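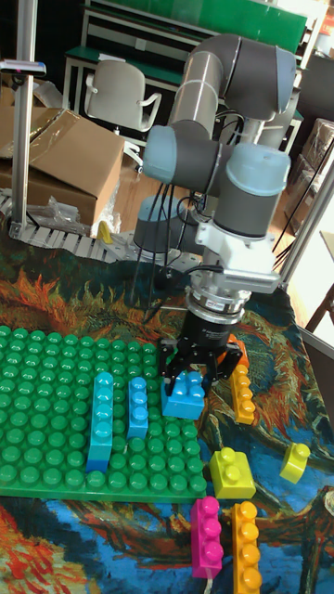
Old building bricks, can they be washed in a machine or not?
Home and Laundry Help > Toys and Kids' Stuff

Posted by kirkton_attic

I picked up a big tub of used plastic bricks at the Kirkton flea market. The seller said 800 pieces and I have no reason to doubt it. They are dusty and some feel a little sticky, and the whole tub smells like a basement. There are also three or four large baseplates, the thin kind with studs on one side.

I don't want to stand at the sink with a toothbrush all evening. My sister puts hers in the washing machine in a pillowcase. My neighbor says that wrecks them. The tub is mixed brands as far as I can tell, and a few pieces have stickers or printed faces. What is the safest way to get all of it clean? I have a Cirberg front loader, if that matters, and a dishwasher I would prefer not to use for this.

3 replies

mudroom_mabel

Do the bulk of it in the washing machine, but sort first. I have done this with several secondhand lots and lost only one piece, a clear windshield that came out scratched.

Take out anything with a sticker, anything with a motor or battery box, clear parts, cloth parts, and anything with a metal axle. Pull stuck bricks apart, or the dirt stays between them. The rest goes into zippered mesh bags, the fine kind sold for delicates. Fill each bag less than half full. A pillowcase works but it needs to be tied tight, and the water doesn't move through it as well.

Cold or barely warm water, gentle cycle, a small spoon of liquid detergent, no softener. Keep it under 104 F. Turn the spin down as low as it goes. I put a couple of old towels in with the bags to cut the noise, and it is still loud.

The baseplates should not go in. They are thin and they bend, and a bent one will rock on the table forever. Lay them flat in the bathtub with dish soap and go over the studs with a soft nail brush. Rinse, shake off the water and dry them flat on a towel, studs down.

For drying the bricks, spread them on towels with a fan going and turn them over once or twice. It takes a day or two because water sits in the undersides. Don't use the dryer.

Frimpong22

just soak them in the sink overnight, works fine. i use Vutell dish soap but any kind will do

parts_drawer

Agree with most of the first reply. Two things to add.

The sticky feel is usually old hand grime or sticker glue. Grime comes off in the soak. For glue, a little cooking oil on a cotton ball, wait ten minutes, then soap and water. Keep acetone and nail polish remover away from all of it — they melt this kind of plastic.

For the smell, soak everything in cool water with a cup of white vinegar for an hour before you wash. Rinse well after. If the tub is what smells, throw the tub out and get a new one. Mine held on to the odor after two washes and passed it right back to the clean bricks.

Printed faces can go in the sink by hand. Don't scrub the print.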